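Kitchen island

A kitchen island is a freestanding or fixed unit of worktop and storage that stands clear of the walls of a kitchen and can be reached from more than one side. It differs from a peninsula, one end of which is joined to a wall or to a run of cupboards. Islands may hold a sink, a hob or seating, or may serve only as a work surface.
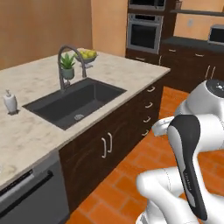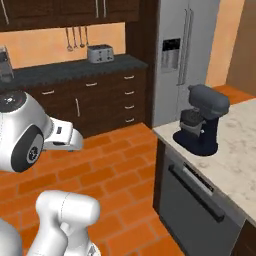
History

The island descends from the large work table that stood in the middle of kitchens in bigger European houses. Such tables were used for pastry, butchery and the sorting of vegetables, and servants often ate at them. As kitchens became smaller and cupboards were fitted along the walls, the central table disappeared from many homes. It returned in altered form when open-plan living became common and the wall between kitchen and dining room was removed.

In her study of domestic work, Märta Sæther treats the island as a change in the direction the cook faces – away from the wall and towards the company. Tuva Skjelbred has disputed this reading and gives more weight to the cost of plumbing and the spread of mechanical ventilation.

Layout

The space left between an island and the nearest cupboards is usually called the aisle. It must allow drawers and oven doors to open fully while a person stands in front of them. Where two people cook at once a wider aisle is preferred, and further room is needed for wheelchair users. The Fagerlund handbook gives 1000 millimetres as its minimum, with more on any side used for seating.

Services

An island with a sink needs water supply and waste pipes beneath the floor, with enough fall for the waste to drain. In houses with solid floors this work is best done before the floor is finished. Venting the waste pipe can be difficult, as there is no wall behind the unit in which to hide a vertical pipe. Electrical sockets are commonly set into the end panels or fitted as rising units in the worktop.

Movable islands

Smaller islands may be mounted on lockable castors – a form sometimes sold as a kitchen trolley or butcher's block. They carry no fixed services and are often used in rented homes.

See also: Worktop; Peninsula (kitchen); Work triangle; Scullery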